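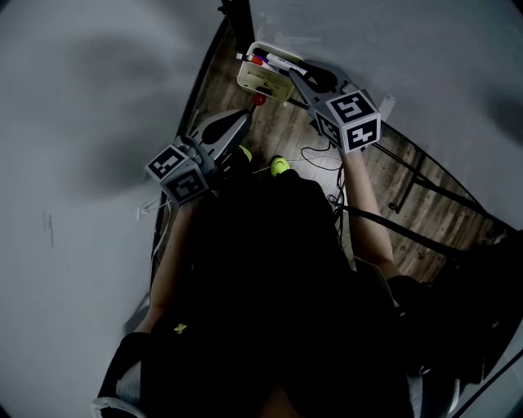 The pen holder, three markers standing.

Kiprono Mrema had been told to write down everything in the flat before the end of October, and he began with the floor, on the grounds that everything else stood on it.

The floor was wood-grain. He entered that. Under condition he wrote "fair", then went over it on his knees from the window to the door and altered the entry to "fair, one scratch, 90 mm, by the radiator".

The form had come from the letting office in Harkdale. It allowed one line for each item and a column headed Value, which was to be filled in with pounds or a dash. Fabian Aigner had signed the lease, and Fabian Aigner had gone to Skurnness on the early ferry with one bag and a coat. His letter said that the contents could be dealt with as Kiprono saw fit. It did not say anything about coming back.

By four in the afternoon Kiprono had reached the pen holder.

It was a small rectangular container in cream-white plastic, and it stood on the floor because the desk had been sold. It held three markers. One was white. One had a red cap and one had a purple cap. He took them out, tested each on the back of the form, and put them back in. The purple one was at the left end. The white one would not stand straight and lay over on a diagonal, as it had for as long as he had known it.

Red: writes. Purple: writes, faint. White: not possible to determine on white paper.

He considered whether a container and its contents were one item or four. The notes to the form dealt with cutlery (one item per drawer) and with books (one item per shelf, to a limit of 50 volumes), and were silent on pens. He telephoned Tegan Kerslake at the office.

"Is it worth anything?" she said.

"The container or the markers?"

"Either."

"No."

"Then it's one item. Put a dash."

He put a dash. It looked short in the column, next to the 200 he had entered for the wardrobe, and he lengthened it slightly with the ruler.

The red marker had been used for the calendar. Fabian put a line through each day after supper, left to right, always finishing the stroke outside the box. The purple one was for days when a ship was due. In the second winter the purple marks came more often, then stopped, and the calendar was taken down and not replaced. Kiprono had not asked about this. The division of rent, heating and bread had been settled between them in writing, and there was no heading in the agreement under which the question could have been put.

There was also a red ball. It was small, and he had found it beside the pen holder when he moved the last of the boxes. He had no record of it. It did not belong to any game they had owned. He measured it against the ruler and wrote 19 mm, then turned it over to look for a maker's name, and there was none. He set it down on the floor just in front of the container, where it had been.

Lakmal Mridha came up from the ground floor at six with the trolley. He had agreed to take the wardrobe and the two chairs, and he read through the form standing up while he got his breath back.

"You've put the ball after the pens," he said.

"It was after the pens."

"You've not put a dash."

"I haven't finished it."

Lakmal handed the form back. They took the wardrobe down first, with the doors taped, and then the chairs. On the second landing there was a pause of several minutes while the trolley was turned. When Kiprono came back up it had gone dark and he put the ceiling light on.

He sat on the floor. He read the list from the top. Floor, skirting, radiator, wardrobe (removed), chairs, two (removed), pen holder with markers. The last line said "Ball, red" and the column beside it was blank.

He uncapped the purple marker — faint, but it wrote — and in the space for the value he put "Retained". Then he looked at the line above, crossed out the dash, and wrote the same thing there.

Filed under: Short Fiction, Rooms
14 shares | 3 comments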